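Granström corn snake
April — by Simone Leite
Print | E-mail

The Granström is a colour form of the corn snake, first bred at Nerkau from a single dull-looking pair. Hatchlings are grey with rusty saddles and give little hint of what is coming! Over 2 or 3 sheds the grey warms to a soft peach, and by adulthood the saddles are a deep brick red. 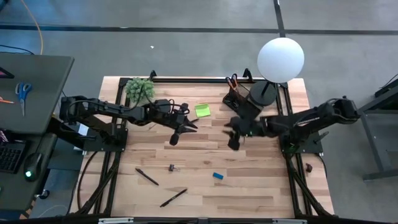 The trait is recessive, so both parents must carry it. Clutches are modest, and a healthy female may grow to 900 grams — a splendid, solid animal. Feeding is rarely a problem, and most young take pinkie mice every 5 to 7 days.

A paler line, known as Clallum, keeps its grey background for life. Keepers still argue happily over which is the lovelier.

See also: Corn snake; Recessive traits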